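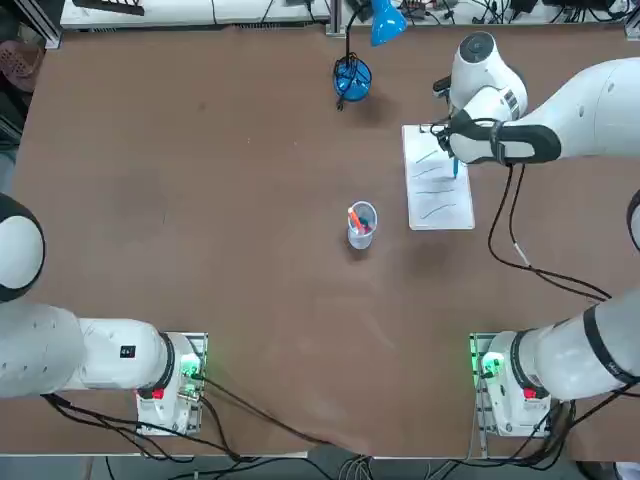
Home Products Recipes News Shops Contact

News > Press releases > Cookies and sweets

Suominen brings new filled rye cookie Praketti to stores in February

PERKNESS – The bakery Suominen will start to sell a new cookie in February. The cookie has the name Praketti. It is a thin rye cookie with a filling of lingonberry and white chocolate, and it will be sold in bags of 12 pieces in all Suominen shops and at the grocery stores of the Stotau chain.

Praketti is the first new cookie from Suominen after a long time of working only with the classic recipes. The bakery is best known for its cardamom rusks and its oat rounds, which both stay in the selection without changes. With the new product the company wishes to reach also those customers who find most filled cookies too sweet.

"We wanted that the rye can be tasted first, and the sugar only after it," says the bakery team at Suominen. "In many filled cookies the dough is only a cover for the cream. We have baked with rye for all our working life, and it would be a pity to hide it."

The dough is made with whole grain rye flour, butter, brown sugar, a little dark syrup and sea salt. It rests in the cold room during the night and is rolled out in the morning. The filling is cooked from whole lingonberries until it is thick, and white chocolate is stirred into it when the pot is already off the stove. There is no added color in the filling. The pink tone comes from the berries and it can be a little different from one batch to the next.
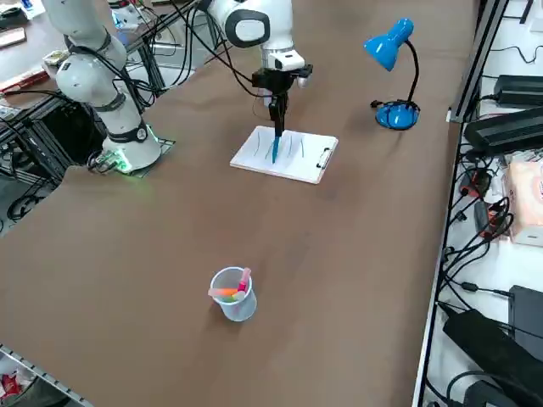
A blue marker touching a white sheet of paper.

Before the final recipe was chosen, the bakery invited customers to taste and to give their opinion. In total 3,756 tasting cards were returned to the shop counters in Perkness. Customers could choose between five fillings: lingonberry, sea buckthorn, licorice, plain white chocolate and coffee. Lingonberry received the most votes. Licorice came second, and many people wrote long comments on the back of the card to defend it. Suominen does not promise a licorice version at this moment, but the cards have been kept.

The tasting cards also changed the size of the cookie. The first version was bigger and had to be eaten in three or four bites, and the filling came out at the sides. The cookie which is now going to the stores is smaller and the edges are pressed together with a fork, in the same way as the oat rounds.
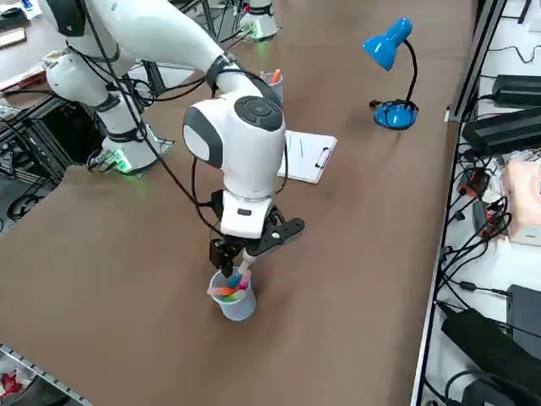
A second wish from the customers was a bag that can be closed again. The new bag has a folded top with a paper strip, and it keeps the cookies crisp for several days after opening, when it is stored in a dry cupboard. The bakery does not recommend the refrigerator, where the rye becomes soft. The cookies can be frozen. They should then be left on a plate for 40 minutes before serving.

Suominen suggests to serve Praketti with strong coffee or with a glass of cold milk. The cookie is also good when it is crushed over vanilla ice cream or plain yogurt. Two recipes are printed on the back of the bag: a baked apple dessert with a cookie topping, and a cheesecake where the base is made from one full bag of Praketti and melted butter. More recipes will be added to the recipe pages of the bakery during the spring.

"Stotau has sold our rusks for many years and they asked often if we have something for the coffee table on weekends," the bakery team continues. "Now we can answer that we have."
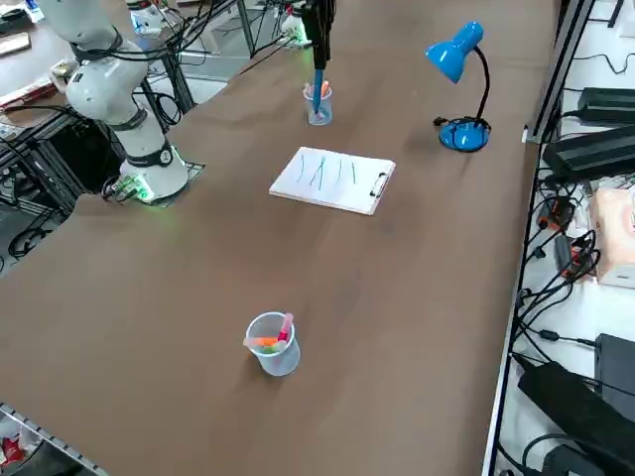

The first bags can be bought on Saturday at the Suominen shop in Perkness, where the doors open at 9 a.m. The bakers will be present in the shop until the early afternoon and will gladly answer questions about the dough and the filling. Visitors can taste the cookie without cost as long as the trays last. Stotau stores will receive their deliveries during the following week. In the larger stores the bags are placed next to the crispbread, and in the smaller ones at the coffee shelf.

Praketti contains wheat, rye, milk and soy. It is baked in the same room as products with almond and hazelnut. The cookie does not contain egg.

About Suominen

Suominen is a bakery in Perkness. It makes rusks, cookies and crispbread, and during the winter months also holiday breads. All products are baked in Perkness and sold in the bakery's own shops and through Stotau.

Product samples and ingredient lists can be requested from the Suominen shop in Perkness on weekdays.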